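**Jultberg project, section 3: Collecting the demonstrations**

The plan in July was to teach the arm to sort shapes by holding it and dragging it through the motions. The arm did not enjoy this and neither did our shoulders. After two afternoons we switched to remote control, with one of us on the Arix handset and the other resetting the board and keeping quiet, which was the harder job.

We recorded 40 demonstrations. In each one the operator picks up a single block and brings it to the group. Start positions were changed by hand every time, in a way we called random until we plotted them and found we both like corners.

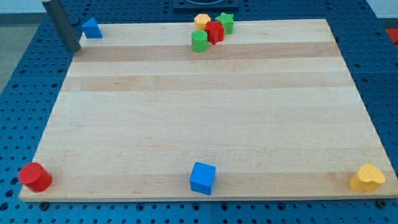
*Figure 2. Blocks on the board, with four grouped near the far edge.*

The cube was easy. Cylinders on their sides were a nuisance – a nudge that is slightly off sends them rolling, and we threw out three recordings for that reason. The stars can be gripped well at some angles and badly at most others.

Our worst habit was pausing above a block to think. The Polat script trims idle time at the start and end of a recording but leaves the middle alone, so the first trained policy also hovered, very thoughtfully, over everything. Re-recording the slowest runs at the Sindunbridge lab took until 26th August.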